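I bought the Demudura finger pad set in January to replace the foam I had glued onto a pair of hand-held grippers at home. The set cost $90 and includes four ridged pads, screws, a hex key and a folded instruction sheet. I've used the pads most weekends and they are still on.

Fitting took longer than it should have. The sheet shows the screws going in from the back, but on my grippers the linkage gets in the way, so I had to take each finger off at the pivots. Allow an evening. One screw arrived with a damaged head. Demudura posted a replacement in 11 days and didn't charge for it.

The pads are firm. I had been using Dreker foam strips before, which are softer and a lot cheaper, but they peeled at the tips and picked up crumbs. The ridges on these wipe clean with a damp cloth. The colour varies from pad to pad, so don't order expecting a matched pair.

I do the testing on our dining table, sorting cutlery into a tray and lifting it out again. I logged 694 lifts before writing this and 307 of those were with chopsticks, the hardest thing in the drawer. A single chopstick lying flat still rolls out from under the pad more often than I'd like. A bunch held together is fine. Glazed ceramic spoons were the surprise, as the old foam let them slide and the ridges mostly don't. 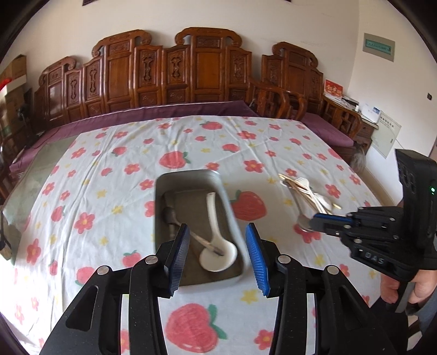 *Review and photo by the author, Lemma workshop pages, 25 November 2023*

With two grippers going over the same tray, the soup spoon with the long curved handle is the awkward one. It's best taken by the handle with the fingers opened wide first. Metal spoons are easy from any side.

My main complaint is the price of spares. Single pads aren't sold, so one torn pad means buying the whole set again. Zernari sells singles, but the hole spacing is different and you'd need to drill.

Four out of five. I'd buy them again for grippers that handle hard, smooth things. For soft items I'd stay with foam.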